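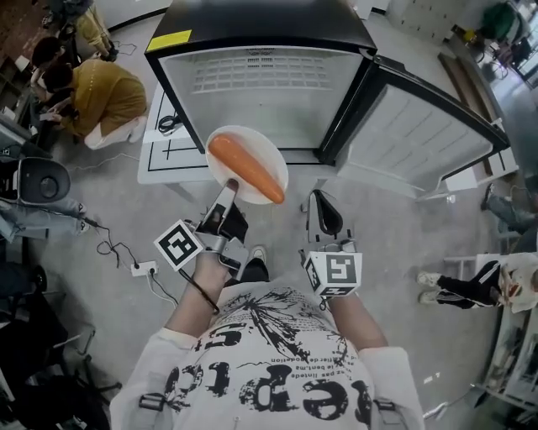 Cokari pension plan to let members buy back unpaid leave

Members of the Cokari Regional Retirement Plan who took unpaid leave to look after a sick or disabled relative will be able to buy back the missing months starting in July, the plan's board decided at its latest meeting.

The change covers employees of the county, the Hailu school district and the Gutia transit authority. Letters are going out to 2,075 active members whose records show at least one gap coded as family care leave. Each of them will have 90 days from the date printed on the letter to say whether they want a cost statement. Asking for the statement does not commit a member to buying anything.

Until now, months spent on unpaid leave have counted for nothing in the pension formula. The plan multiplies a member's years of service by a set percentage of final average pay, so a gap lowers the monthly benefit for life. It can also push back the date at which a member qualifies for full retirement. Military leave and leave for a work injury were already exempt from that rule. Family care was left out when the plan was last rewritten, and two earlier attempts to add it failed over the cost.

Under the new rule, the member pays the employee contribution that would have come out of each missed paycheck, plus interest of 3 percent a year. The employer pays its own share without interest. Pay is taken to be what the member earned in the last full month before the leave began. Raises that took effect during the leave do not count, either for the cost or for the benefit.

Lindiwe Fourie, the plan's administrator, told the board that most of the gaps on file are short.

"The typical case is one leave, under a year, and then the person came back to the same job," Fourie said. "For those members the payment will be modest. There are a few with three or four separate leaves, and they will want to sit down with us before they sign."

The purchase can be made in a lump sum or by payroll deduction. Members who choose deductions can spread them over as many months as they were on leave, and the interest rate stays the same throughout. A transfer from another qualified retirement account will also be accepted, but it has to cover the full amount. The plan will not take part of the price from a transfer and the rest from wages.

Service is credited only when the last payment has cleared. A member who retires before then can pay off the balance or take credit for the whole months already paid for. Partial months are refunded.

To qualify, the leave must have been approved by the employer at the time, and the member must have returned to a covered job afterward. The person cared for must have been a spouse, domestic partner, parent, child, sibling, grandparent or grandchild. In-laws are included. Members do not have to have lived at the same address as the relative.

Proof of the care itself was the longest part of the discussion. An early draft asked for a doctor's statement for every month claimed. The version that passed accepts the original leave form if it names the relative and the reason. Where the form is missing or incomplete, the member can send a statement from a doctor, clinic or hospice covering the period as a whole. If that cannot be obtained either, a signed declaration from the member and one other person with knowledge of the case will be considered.

Bereket Gebremichael, a brake shop lead at the Gutia transit authority who holds one of the employee seats on the board, had asked for the softer rule. He said many of the older leave forms were paper and had been thrown out when the authority changed buildings.

"I know people who were home with a parent for months, and the file has a start date and an end date and that's it," Gebremichael said. "Some of those clinics have closed. You can't send a person looking for a letter from an office that is gone."

The vote was unanimous except for one abstention. The member who abstained said he supported the idea but wanted a limit on the number of months. The board did set a lifetime cap for each member, at 40 months, after its actuary advised that costs above that level were hard to predict. Months bought under the military or work injury rules do not count toward the cap.

People who have already retired are not covered. Neither are former employees who left their contributions in the plan and have not come back to a covered job. Fourie said her office had received calls from both groups and that she would bring the board a cost estimate for former employees later in the year. No estimate has been requested for retirees, whose benefits are fixed at the time of the first payment.

Parental leave is handled separately. A member who took unpaid time after a birth or adoption can already buy up to 12 weeks under an older provision, and that provision is unchanged. If parental leave ran directly into leave to care for the same child because of illness or disability, the months after the parental period can be bought under the new rule. The two parts will appear on separate lines of the cost statement.

The school district asked for one clarification before the vote. Its ten-month employees are not paid over the summer, and the district wanted to know if a leave that began in spring and ended in fall would be charged for the months in between. The answer is no. Only months in which the employee would normally have been paid are counted, and a full school year continues to be credited as one year of service.

Employers will carry their share of the cost in their regular yearly contribution, beginning with the next budget. The county finance office said it had already set money aside. The transit authority said it would cover its part from its benefits reserve.

How to apply

Members who get a letter should return the enclosed card or use the same form in their online account. Cost statements will be mailed within six weeks of a request. A statement is good for 60 days, after which the interest has to be recalculated.

Members who believe they have a qualifying gap and have not received a letter by the end of July should contact the plan office. Leaves that were coded as personal or general absence did not come up in the records search and need to be reviewed by hand. In those cases the 90 days begin when the review is finished.

The plan office at the county annex is open from 8:30 a.m. to 4 p.m. and will stay open until 6 p.m. one evening a week while requests are being taken. Appointments are needed for the evening hours. Interpreters can be booked at the same time as the appointment.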